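Provwood presenta un método para que los robots domésticos aprendan a abrir puertas desde cualquier punto de vista

Wulldale, febrero de 2019 - El laboratorio de robótica Provwood ha publicado los resultados de Hallasitz, un método de aprendizaje con el que un robot de dos brazos practica la apertura de puertas interiores en viviendas simuladas, guiándose por las vistas de sus propias cámaras. El código y los entornos de entrenamiento quedan a disposición de otros grupos de investigación.

Abrir una puerta parece poca cosa, pero reúne casi todo lo que complica la vida a un robot en una casa: hay que encontrar la manilla, acercar la pinza sin golpear la hoja, elegir el brazo adecuado y no perder de vista el espacio del otro lado. El trabajo se centra en un problema muy concreto dentro de esa tarea, el de las vistas inclinadas. Cuando la cámara no está nivelada, paredes, suelo y techo aparecen en diagonal, y muchos sistemas entrenados con imágenes rectas dejan de reconocer lo que tienen delante.

Hallasitz aborda la dificultad desde el entrenamiento. El equipo generó 3242 episodios de simulación en 60 viviendas virtuales, con cambios de luz, mobiliario y orientación de cámara en cada episodio. La política de control recibe las imágenes tal como llegan, sin una etapa previa que las enderece, y aprende a relacionar la posición de las pinzas con la geometría de la puerta.

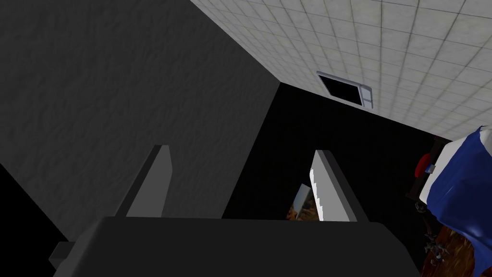
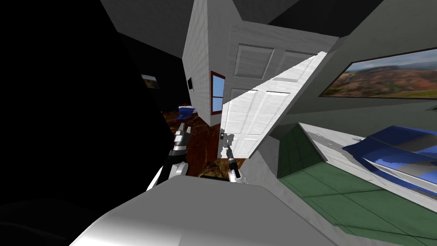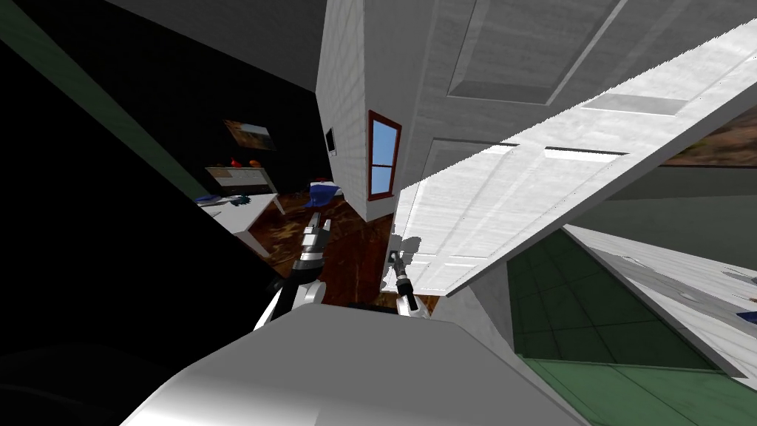 Vistas de la simulación en el interior de una vivienda virtual. En la segunda y la tercera, los dos brazos del robot y la puerta blanca de paneles. Imágenes: Provwood.

«Llevábamos meses corrigiendo la inclinación de las imágenes antes de dárselas al robot, y un día probamos a quitar ese paso. ¡Funcionó mejor! Fue una de esas tardes en las que todo el laboratorio acaba de pie delante de la misma pantalla», cuenta Nerys Howells, responsable del proyecto.

En la evaluación final, realizada en viviendas virtuales que no se habían usado durante el entrenamiento, el sistema completó la apertura en casi 300 intentos más que el método de referencia del propio laboratorio, sobre un total de 1000 por método. La mejora más clara se dio en las habitaciones con contrastes fuertes, donde una franja de luz cruza la puerta o buena parte de la pared queda en sombra. Los fallos que persisten se concentran en el último tramo del acercamiento, con la pinza ya junto a la manilla, y el equipo los analiza con detalle en el informe técnico.

Las simulaciones se ejecutaron en el centro de cálculo Nyarko, que ha colaborado también en la preparación de los entornos. Cada uno incluye muebles, cuadros y objetos pequeños repartidos por las estancias - un desorden moderado que, según Howells, «se parece bastante más a una casa que las habitaciones vacías con las que empezamos».

El siguiente paso será llevar el método a un robot físico. Las primeras pruebas están previstas para agosto en la sede de Wulldale, con puertas de distintos pesos y manillas de palanca y de pomo. El grupo quiere estudiar además cómo reparte el robot el trabajo entre los dos brazos cuando lleva algo en una de las pinzas.

El informe técnico, el código y los entornos de Hallasitz pueden solicitarse a la oficina de comunicación de Provwood, que atiende también las peticiones de entrevista.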